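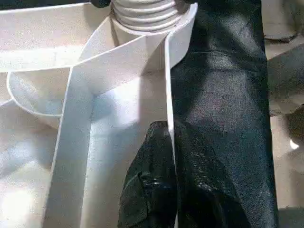 White plastic close up, ridges and all.

White Things, Part Two: Plastic and Shirts

Last time I went on and on about white towels, and I promised I'd get to the rest of the white stuff in my life. So, plastic first (the boring half, sorry) and then shirts, which I could talk about all day!

Anything with rings or threads on it is where the gray gets in. Flat white plastic you can wipe with a damp rag while you're on the phone, but the grooves need a brush. I use an old toothbrush with half the bristles cut short, so it's nice and stiff. Dish soap, a little warm water, and go around with the thread, the same way you'd screw a cap on. Then turn the piece over and do it again from the other side, and you'll be amazed what was still in there.

Stay away from scouring powder. It makes tiny scratches and the next round of dirt moves right in. If a piece has gone yellow from the sun I've never found anything that really brings it back, so if you have a trick, please send it to me. For tea stains I drop the small parts in a bowl with a Juvudent tablet and leave them until after dinner. Dry everything standing up on a rack, with any hollow side facing down.

I keep my loose white parts in a shallow tray and put a dark dishcloth in it first, or I can't see a thing. White on white on white! I lost a spray bottle collar for most of December that way and it was in the tray the whole time.
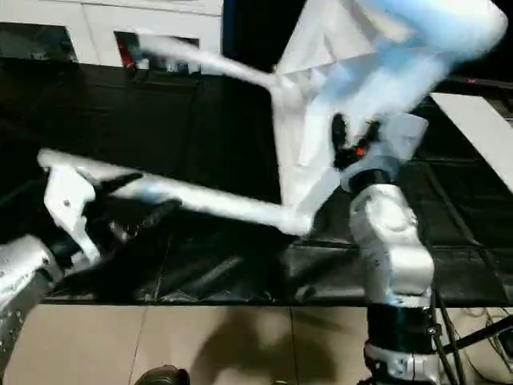

3 min read

Okay, shirts. My biggest laundry change this year was covering the folding table in black fabric. It's just a length of plain cotton from the remnant bin, washed twice so it won't bleed, and I pull it over the top and let it wrinkle however it likes. A white shirt on a black table shows you everything: the missed spot at the cuff, the loose thread, the sleeve that's still half inside out. It does show every speck of lint too, so go over the cloth with a sticky roller before you start and shake it outside once a week or so.

Before a light shirt touches the table, hold it up and give it a good shake. I mean a real one, arms out, so the sleeves swing free. Two or three snaps and most of the small creases fall out on their own. Long sleeves like to wrap around the body in the dryer, and if you lay them down in that state you end up tugging at them for ages.

Then this is how I do it:

Lay the shirt face down and smooth it from the collar to the hem with flat hands.
Stretch each sleeve out to the side, one at a time, and run your palm along the seam.
Fold one side in with its sleeve, then the other.
Bring the hem up, fold once more, turn it over.

With very thin fabric I skip the last fold and roll it. Dresses I fold lengthwise first and then treat like a long shirt. If a collar won't behave, a quick mist of Plisia and a minute under a heavy book does it for me (a cookbook, usually, because that's what's lying there).

I also keep a stiff white board at the side of my table. You can slide it under a finished stack and carry the whole pile to the closet without it slumping over your arm. Cut one from an old shelf or a piece of foam board, a bit wider than your folded shirts, and tape the edges if they're rough.

One question from the mailbox: do whites need hot water? Mine mostly don't. I wash the everyday ones warm and save the hot cycle for dish towels and pillowcases. Check the label, and don't stuff the drum. A packed load comes out with creases no amount of shaking will fix.

Next time it's sheets, including the fitted kind. I've been practicing.

Posted 2nd July on Ririnum, under Laundry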